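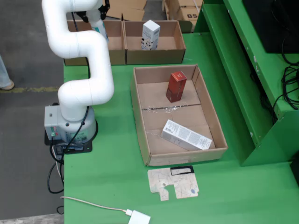
*Robotic arm at a packing table, with cartons placed in an open cardboard box.*

**Stulline** is a commercial packing cell built and leased by Tesero, a maker of light automation equipment. It is sold to small and mid-sized fulfillment businesses that ship boxed consumer goods, mainly cosmetics, supplements, and stationery. The cell places individual items into open cardboard boxes and can move the boxes themselves. It is offered in a bench version and a frame version, both of which use the same control software.

## History

Tesero began work on the cell under the working name Kemusano, after the town where its first test floor was located. The early design handled only one size of carton and required each item to be presented in a fixed tray. It was withdrawn after a short trial with the distributor Delacroix, which reported that its packing staff spent more time loading the trays than they had spent filling orders by hand.

The second design dropped the trays and was given its present name. Delacroix returned as the first paying customer and took the bench version for one packing line. The frame version was added to the catalog the following May.

## Design

The bench version consists of a jointed arm, a worktable, and a control unit. The frame version is built around a metal workstation and is intended for sites where finished boxes must be moved to a separate stacking area. Tesero supplies two kinds of end tool:

- **Finger gripper**, for bottles, tubes, and small cartons.
- **Suction gripper**, for flat faces, including the inner walls and floors of open boxes.

The tools are changed by hand. According to the operating manual, a trained operator needs 40 seconds to remove one tool and seat the other. The cell does not tape, label, or seal boxes, and these steps remain with the packing staff.

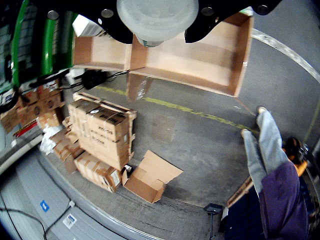

Box handling was the feature most often requested by early customers. An open box has little stiffness, and a grip on a single wall may cause it to fold. The manual therefore sets a limit on the weight of a filled box and advises that large trays be moved empty. It also asks that a clear strip of floor be kept between the cell and any pallet, and that persons remain outside the marked working area while the arm is under power.

## Operation

An order is entered at the workstation or received from the customer's own stock system. The operator sets an open box in the work area and confirms its size. Items are then placed one at a time, with upright items first and flat cartons after them. The order may be reversed in the settings, a change that Tesero recommends for glass containers.

The standard item library holds 1,203 carton and bottle shapes. New shapes are added by measuring the item and running a set of 30 trial picks. If the trial is not passed, the software marks the item for hand packing.

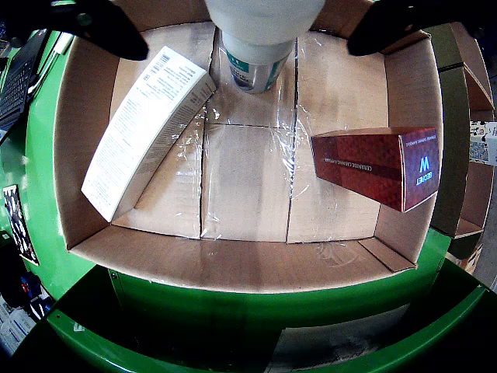
Mixed orders are regarded as the main use of the cell. A typical cosmetics order combines a bottle with one or more rectangular cartons, and the shapes leave uneven gaps between them. Stulline does not add paper or air cushions. Customers who need padding place it in the box beforehand or insert it at the sealing station.

Items with a glossy or wrapped surface are listed in the manual as a known difficulty. Reflections can lead the software to misjudge an edge, in which case the arm stops and asks for confirmation on the screen. The manual suggests diffuse overhead lighting.

## Service and pricing

The cell is leased and is not sold outright. The basic contract includes installation, two training sessions, and replacement of worn suction cups. A lease may be ended with 60 days' notice. Finger pads, additional tools, and changes to the item library made by Tesero staff are billed separately.

## Reception

Delacroix stated in a customer report that the bench version had reduced late orders during its busy season, but noted that very soft pouches still had to be packed by hand. Other customers have criticized the lack of a sealing unit and the separate charges for library changes. Tesero has said that a sealing module is under study and has given no release date.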